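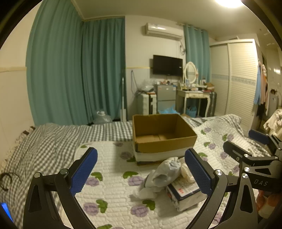 Posted by Kurup

How to pack a box of winter clothes for storage

I do this every April, when the heavy sweaters come off the shelf in our flat in Claltesdale. One box per person is enough if you sort first.

Start with the washing. Clothes that go away with skin oil or food on them come out with yellow marks, and moths like them better too. Wash everything, even the sweater you wore once. Let it dry fully, then leave it out for another 2 hours before it goes near cardboard.

While that is going on, check the box. Press on each corner. If a corner feels soft, use the box for recycling and find another one. Run tape along the bottom seam on the outside, then put a second strip across it. Shake out any crumbs or grit.

Line the inside with a clean cotton pillowcase cut open along one side, or with plain white tissue. Newspaper leaves ink on pale wool.

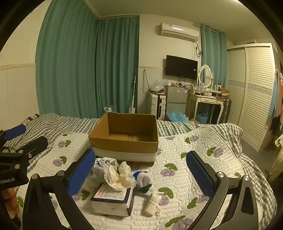
Heavy things go in first. Jeans and thick cardigans lie flat on the bottom, with sweaters folded in thirds on top of them. Don't hang knitwear over the winter coats and don't roll it tightly, as the creases set. Scarves and gloves fill the gaps at the sides. Stop when the clothes are level with the top fold. If you have to kneel on the flaps to close them, take something out.

I put 4 cedar blocks in each box, wrapped in a thin sock so the wood doesn't touch the fabric. Sand them lightly each year to bring the smell back.

Close the flaps and tape them once. Write the contents on two sides and the top with a thick marker. "Winter" is too vague by October, so write "gray sweaters, ski socks, size 100 kids' coat" or whatever is in there.

Store the box off the floor and away from outside walls. Under a bed is fine if you vacuum there. Open it once in midsummer and check for damp.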